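Voltutton Home Forum – Bedding and Laundry

Fitted sheet looks smooth for an hour and then goes slack. Do the straps do anything?

Posted by Obaidul Navaratnam
9 April 2020

I keep reading that sheet straps (the elastic ones with clips that run under the mattress) fix a baggy fitted sheet for good. I have my doubts. I've already bought one "miracle" set from a discount bin, and the clips let go the second night.

The mattress is a foam one, 10 inches or so deep, and the sheet says it fits up to 15. It goes on fine. By morning there's a wave of loose cloth running down from the pillow on my side. I've tried washing it hotter and I've tried putting it on the other way around. Before I spend more money, has anybody used straps for longer than a week? I mean used them, and not just read the box.

2 replies

Rafsan Kumarasinghe

I've had straps on our bed since last May and I'd call them half a fix. They hold the corners. They do very little for the middle, and the middle is where you sleep. If your sheet is cut for 15 inches and your mattress is 10, you have five spare inches of cloth on every side, and no clip is going to make that go away. It just bunches under the mattress until you roll over and pull it back out.

What I'd check first is the label. "Fits up to 15" on a sheet usually means it's made for something close to 15. Get one with a shallower pocket. I was sure this was a sales trick until I measured ours, and then I felt a bit silly.

Also look at how you put it on. Most people do the two head corners, then walk down to the foot and yank. Do one head corner, then the foot corner across from it, then the other two. After that, run your flat hand from the center out to the sides and tuck the extra well under. The lavender one on our spare bed was done that way, no straps.

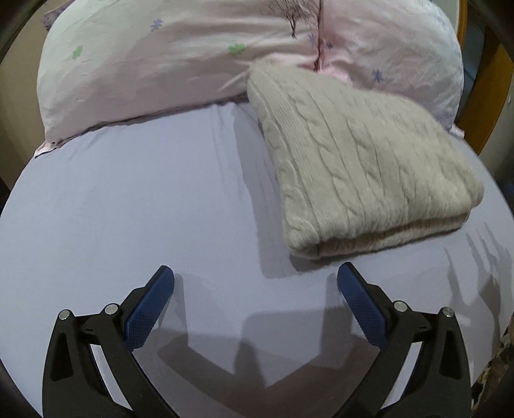
3 min read

You'll still get a few faint creases up toward the pillow. I don't believe anyone who says they get none, unless they iron the thing in place, and I've met a person who claims to. A heavy folded blanket left on top won't press them out either. I used to think it did. All it does is hide them.

On the washing – stop using hot. Heat is hard on elastic, and once that goes you can buy all the straps you like. Warm at most, low in the dryer, and take it out before it's bone dry. I can't promise it'll save a sheet that's already slack.

If you still want straps, get the kind that go corner to corner in an X. The short ones that sit across each corner are the ones that popped off on me too.

Kodikara

Just buy better sheets. Mine cost $64 and they never move.

Obaidul Navaratnam

Thanks Rafsan. Measured it and it's 10 and a quarter, so yes, the sheet is far too deep. Not sold on the diagonal corner business but it's free, so I'll try it tonight. Kodikara, how old are yours? Everything stays put for the first 6 washes.

2,524 views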